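Pegboard season is back at the Sistinthorpe sewing room

Our fall swap opens on 19th September, and I could not be happier! Natalina Colombo has spent the summer sorting donated fabric, and there are 72 bundles ready to go, everything from quilting cotton to some lovely heavy wool that would make a great winter coat. 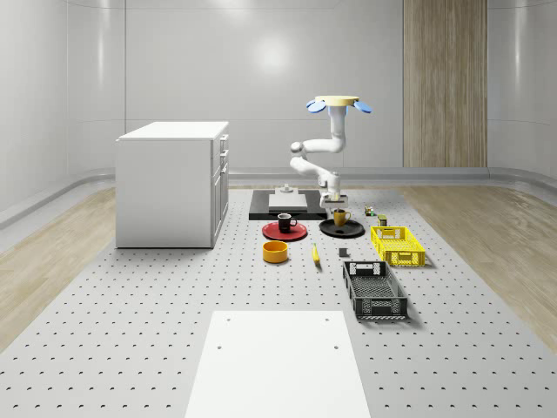 Sewing takes up far more space than people expect, and most of us are working in a corner of a bedroom. Start with the things you touch every day – scissors, pins, chalk – and give those the best spots. A plain white cabinet with small drawers stacked near the top is perfect for thread and zippers, and the flat top gives you somewhere to put the pattern you're cutting next. Fabric can go further away. Fold it all to one width, and you'll see every print at a glance!

Aicha Naciri will be showing her folding method at 2 p.m. (it works on slippery linings too, I've tried it), and she's bringing her Davby patterns for anyone who wants to trace one.

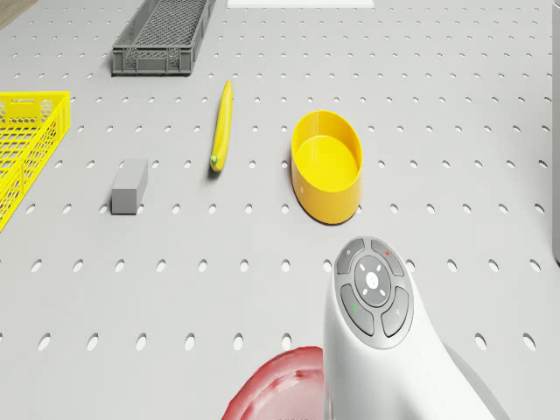

Do I have to bring fabric to take some home?
Bring whatever you can spare, but first-timers are welcome to pick one bundle without swapping. Doors close at four.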